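1/ Third week of collecting demos for the tidy-up task at Skakero, and I'm less sold on this than I was in August. Notes as I go.

2/ The pitch: get 4000 episodes of a soft toy going into a white tray on a glass table, feed them to the model, and it learns "put things away". Maybe. What it might learn is "this tray, this table, this carpet".

3/ We're at 62 keepers from this morning out of 80 tries. Everyone's pleased with that number. I'd like to know who decided what a keeper is, as I've read the Brimico labelling guide three times and it still says "clean grasp".

4/ Is a grasp clean if the toy gets squashed out of shape? Fluffy tan fabric folded up next to a black finger. From the wrist view I couldn't swear to which end of the thing I'm looking at.

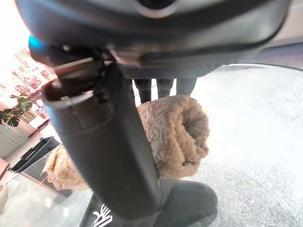

5/ Wrist view, continued. Big bright window-or-poster thing in the background, blown out to white. I asked if we should move it or cover it. Was told variety is good for the model. It isn't variety if it's in the same spot every time.

6/ Then there's the glass. Whoever picked a see-through table for a depth-hungry policy has more faith than me. You get the carpet, the base bars and the light reflections all at once, and the model is supposed to work out which of them is the surface.

7/ Head view is kinder. At least you can tell it's a bear, and the tray is there in the same shot, hanging over the edge of the glass a bit. I'd have pushed it further on.

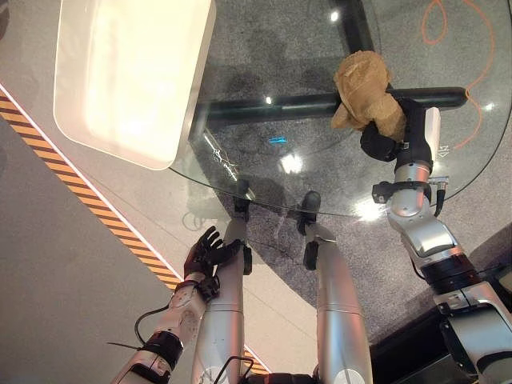 and the left hand just sits there, open, fingers up, doing nothing useful that I can see. Multiply that by 4000 and you've taught a robot that one of its arms is for decoration.

8/ Agyeman (our replay tool, don't ask) scores episodes on smoothness. So slow, timid demos score well and a quick confident grab gets flagged. Guess which sort people start making by 3 pm.

9/ Urska, the older set, had half the episodes and six different tables. I'd still bet on Urska.

10/ Will post the held-out results whichever way they go. A new table and a new toy, or it doesn't count.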